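Prondari > Coffee Bar > Gallery > Counter and Glassware

Counter and Glassware, Lekov Street

These notes cover the drinks counter at the Lekov Street site, as it was set up for the cold coffee service that began in March. The counter is stainless steel with a wall at the back. The espresso machine is on the right. Everything needed for one drink has to be within arm's reach of the front center, which is the only part of the counter kept clear for building drinks.

Last revised Saturday, June 30, 2018, by Heledd Rees. Captions are kept short. Capacities are to the brim unless a fill line is given.

Section 1. Glassware

The service glass is a mason-jar mug: clear glass, molded handle, threaded neck. The Tedesco mug was chosen over a straight tumbler for the handle, as the glass sweats heavily once ice goes in and the walk to the terrace is a long one. The threads take a standard lid, though drinks for the tables go out without one.

Mugs come 12 to a case. Stock code 714 is the mug with lid. Lids are washed by hand and dried flat, printed side up. A lid that has been through the dishwasher more than a few times starts to lose its print at the rim.

Check the lip of each mug with a fingertip before use. Chips occur mostly on the outer thread and are hard to see from above.

Section 2. Pouring

Coffee for cold drinks is held in a translucent plastic measuring jug and poured from there into the mug. The jug replaced a glass one of the same size. It weighs less and survives a drop, but it stains, and the stain makes the scale harder to read. Soak overnight once a week.

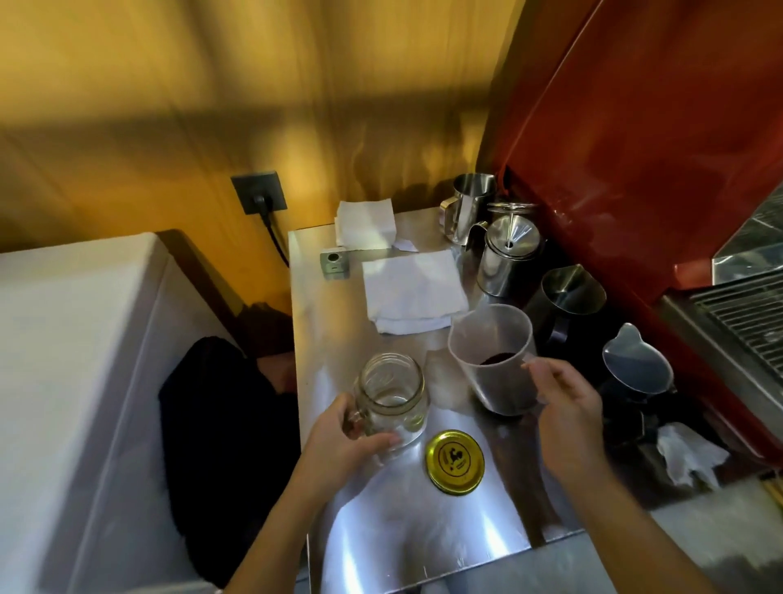 Mug and measuring jug at the front of the counter, with the yellow rooster lid lying flat in front. A small amount of dark coffee in the jug. Milk pitchers and French press along the right side, next to the red machine.

Section 3. Pouring, continued

Hold the body of the mug and not the handle when pouring. A jar mug has more of its weight on the handle side and will turn on polished steel if it is only pinned by the loop. Pour down the inside wall. Stop at the shoulder, 300 ml with ice.

Cold milk goes in last. Customers who want it separate get it in a small pitcher.

Section 4. Pitchers and press

Pitchers are kept on the machine side, within reach of the steam wand. Bare steel and dark-coated pitchers are both in use. The coated ones are easier to hold when hot but must not be scrubbed with a metal pad. Pointed spouts give a narrower stream and are preferred for anything poured into a jar mug, where the neck leaves little room for error.

The French press is steel, with a domed lid and curved handle. It holds 700 ml in normal use and covers orders for plain coffee when both groups of the machine are busy. Grind coarse, steep four minutes, press slowly. If the plunger binds, lift it slightly and start again - forcing it bends the mesh, and replacement screens from Zimby take two weeks.

Section 5. Paper goods

Napkins are white, stacked toward the back of the counter, away from the pour. Keep the stacks low. A tall stack slides, and any sheet that lands on wet steel has to be thrown out. Used tissue goes in the bin under the counter at the end of each order.

Section 6. Closing

Empty the jug. Rinse the pitchers, then the press, then the jug, in that order, so that coffee oil does not get into the milk ware. Wipe the counter from the wall forward. Dry it with a second cloth, as water spots show badly on this finish under the window light.

Lids are counted back into the tray. Missing lids go on the Prondari reorder sheet with the stock code, one line per color. Questions about stock to Heledd, before noon if possible.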